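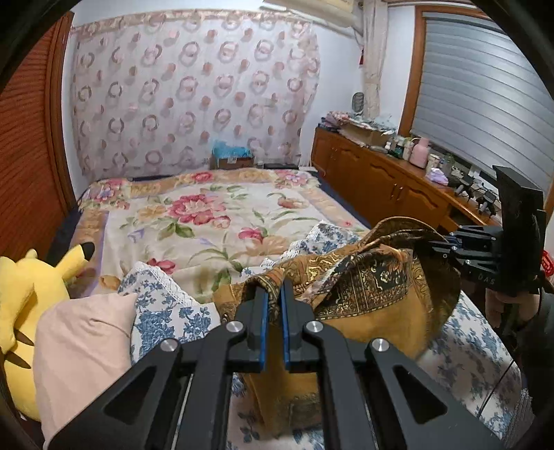
## Funda nórdica Brultix, estampado cachemir en mostaza y marrón

La funda Brultix es una pieza de nuestra serie de otoño, cortada y cosida en nuestro taller de Sauerland. Se vende suelta o con dos fundas de almohada. El tejido es satén de algodón 100 %, con un tacto liso por fuera y un poco más mate por dentro. Lo elegimos después de probar una tela más ligera, que nos gustaba en verano pero que con un relleno de plumas se movía demasiado.

El precio de la funda suelta es de 100 euros, con impuestos incluidos. El envío a la península es gratuito; para las islas se calcula al final del pedido.

### Medidas

| Para cama de | Ancho | Largo | Referencia |
|---|---|---|---|
| 90 cm | 150 cm | 220 cm | 1606-A |
| 135 cm | 220 cm | 220 cm | 1606-B |
| 150 cm | 240 cm | 220 cm | 1606-C |

Para camas de 180 cm trabajamos solo por encargo, y el plazo es de tres semanas. Si su colchón es muy alto, le recomendamos tomar una medida más: con un colchón grueso, la caída a los lados se queda corta.

### El tejido y el color

El hilo se tiñe antes de estampar, en una base mostaza. Encima se aplica el dibujo, con curvas de tipo cachemir y hojas. Entre un lote y otro puede existir una pequeña diferencia de tono. Por este motivo, si piensa comprar las fundas de almohada más tarde, guarde la etiqueta cosida en el interior: el número de lote está debajo de la referencia, y con él podemos buscar lo más parecido que tengamos en el almacén.

El mostaza es un color que cambia mucho con la luz. Con una bombilla cálida se ve casi dorado, y con luz de mañana es más verde. Enviamos muestras de tela por correo ordinario, hasta cuatro por persona.
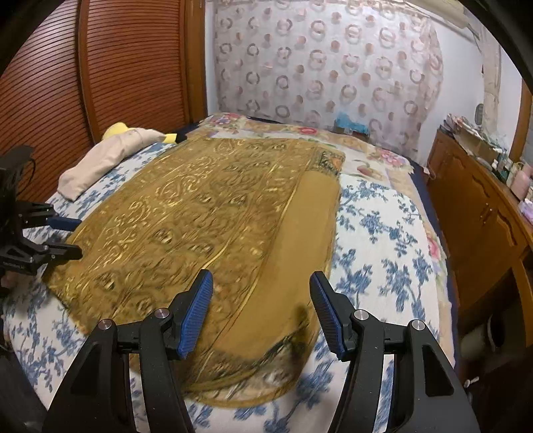
*Estampado cachemir con panel liso en mostaza.*

### Cierre

Cerramos la funda por abajo con botones ocultos, cosidos a mano. En las primeras fundas usamos una cremallera, y varios clientes nos escribieron que hacía ruido por la noche y que se enganchaba en el relleno. Con los botones se tarda un poco más en cambiar la cama, esto es verdad. En las cuatro esquinas interiores hay cintas para atar el relleno. Se venden también relleno y protector de la marca Grinwood, que tienen las presillas en la misma posición.

### Lavado y cuidado

- Primer lavado sola, en agua fría y del revés. El color suelta un poco al principio.
- Después, lavado a 40 grados como máximo, con detergente líquido para color.
- No usar lejía ni quitamanchas con oxígeno.
- Secadora solo en programa suave. Es mejor tenderla a la sombra - el sol directo aclara el mostaza antes que el marrón.
- Planchar del revés, todavía un poco húmeda.

El encogimiento en el primer lavado está previsto en las medidas de la tabla, que corresponden a la funda ya lavada. Recién abierta la va a encontrar un poco más grande.

### Con qué combina

Muchos clientes la ponen con sábanas blancas o crudas. También va bien con flores pequeñas en azul o con un rosa muy pálido, si no le molesta mezclar dibujos. Con rojos la encontramos pesada, pero es una opinión nuestra.

### Disponibilidad

De la temporada actual se han cosido 438 fundas entre todas las medidas. La de 90 cm se agota siempre primero. Cuando una medida aparece en gris, puede dejar su correo y le avisamos con la siguiente entrega, prevista para octubre.

La funda se puede ver y tocar en la tienda de Skornorgate, de martes a sábado. Allí no tenemos todas las medidas en existencia, así que conviene llamar antes.

### Devoluciones

Aceptamos devoluciones dentro de 30 días, con la tela sin lavar y en su bolsa original. Los encargos a medida no se devuelven, salvo si hay un defecto de costura o de estampación. En este caso envíenos una foto del defecto y otra de la etiqueta, y recogemos el paquete sin coste en su casa.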